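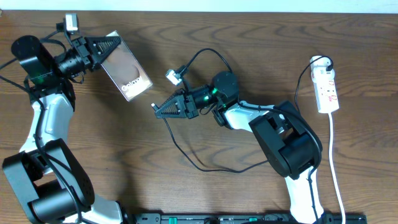 Got the reply from Dustance about the water bill, so I'm writing down how it went for anyone else on the Cledon side of town.

Our bill went from the usual to $370 in one cycle. Two people in the apartment, no yard, no pool. Same habits as always.

First call: they told me to check the toilets. Put food coloring in the tank, wait, look at the bowl. I did that with both toilets. No color in either bowl.

Second thing to check is the meter. Turn off every faucet and appliance, write down the number, leave it for a couple of hours, then read it again. Ours didn't move at all. So no leak on our side of it.

Then I went back through the old bills, which I should have done first. The small letter next to the reading tells you how they got it. A is actual. E is estimated. We had E on every bill going back to last May.

So they had been guessing low for months, then somebody read the meter and they billed the whole difference at once. The water was used. I'm not disputing that part.

What I did dispute is the rate. If you go over 2000 gallons in a cycle you pay the higher tier. We never went over in any one cycle. It only looked that way with all of it stacked into a single bill. 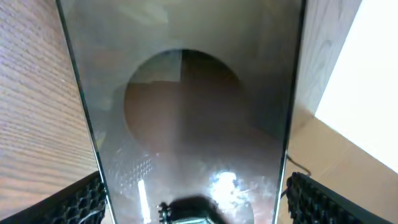
Glass and wood grain, up close.

Ask for a "rebill by period." That is the wording the woman at the Villaseñor Street office used. On the phone I had been asking for an adjustment and kept getting sent to the payment plan line.

Bring the old bills on paper. They can see them on their screen but it went faster with the E's circled.

The new total is some $200. Still more than I wanted to pay in one month, but it matches what we used. They took the late fee off too.

If you rent in the Morent buildings, your meters are in the basement and the reader needs to be let in. Check your letter. If it says E more than twice in a row, send in your own reading. There's a form on the back of the bill.

Office is open until 4. The line was short after lunch.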